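Skamville tenants' group questions Skitell's "smart saver" energy plan

The Skamville Tenants' Network is asking renters to hold off signing up to the new Skitell power plan until the company explains how the promised savings were worked out.

Skitell says households in Skamville and nearby Sisville will pay less if they move their washing and cooking out of the evening peak. Its brochure gives no daily supply charge, no exit fee and no sample bill. We have asked for all of them in writing – twice – and have been sent the brochure again.
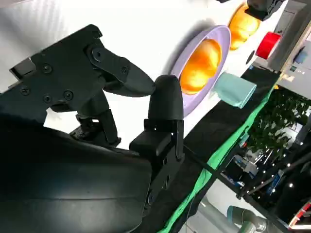
Page last changed: 25 October 2020

The network has also looked at the "trial results" quoted in the company's letters. They come from 1658 homes in Jaramillo, a suburb of mostly detached houses with rooftop solar. Most of our members rent flats with no solar, and many have electric hot water they can't control. Why a result from Jaramillo should tell them anything about their own bills has not been explained.

The plan's peak period runs for 4 hours each evening, which is when people with jobs and kids are home. A discount for using power at some other time is a fine offer to somebody who can take it up. We doubt that describes many people in our buildings.

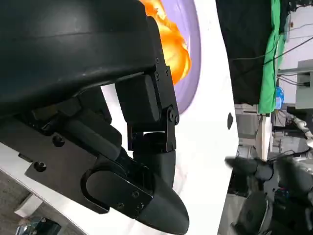
What we are asking for

Skitell should publish the full rates, including the supply charge, before the October sign-up period closes. It should also let customers go back to their old plan without a fee for at least 3 months. If the savings are as good as the letters claim, neither request ought to cost the company much.

Members who have already signed can bring a recent bill to the network's office and we will go through the terms with them.

Contact us | © Skamville Tenants' Network | Back to top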